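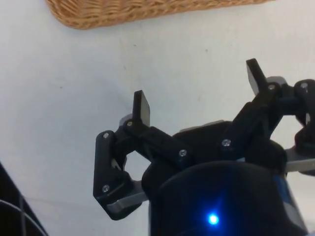 Figure 3.1 The gripper, open, with the basket just beyond the fingers.

Chapter 3: Picking Up a Basket

By now your club has a robot that moves when told to, and usually stops. You may be feeling confident. The usual cure is a basket.

The students at Nundthorpe who tested this chapter had finished the block exercises in a single afternoon and asked, in writing, for something harder. Their coach, Vija Šimkus, gave them wicker. A block has flat sides and sharp corners, and a program can treat it as a box with six numbers attached. A woven rim curves, flexes and has gaps in it. Two flat fingers can close on it in a great many places, and most of them are bad.

The project in this chapter is called Jonder. Your team will write a routine that brings an open gripper to the rim, closes it, lifts the basket and puts it down again the same way up. Teams always skip over those last four words.

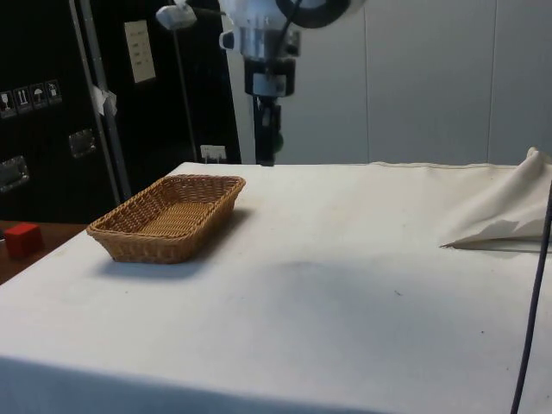

Page last changed: 2019-12-08

You will work with two views, one from the wrist and one from beside the table. The wrist view is good for the last stretch of the approach and poor for nearly everything else. In Figure 3.1 only the lower part of the basket shows, and the gripper's own parts take up much of the picture. The side view gives you the whole basket and the angle it sits at, but it won't tell you much about the gap between finger and rim. Expect arguments within the team over which view to believe.

Before you write any code, do the following on paper.

Sketch the basket from above and mark 3 places on the rim where you would grip it.
For each place, write down which way the fingers must face.
Trade sketches with another team and find fault.

Keep the sketch. You will need it in Section 3.2, where the Krūmiņa team's first plan is printed in full, with their permission and over their later objections.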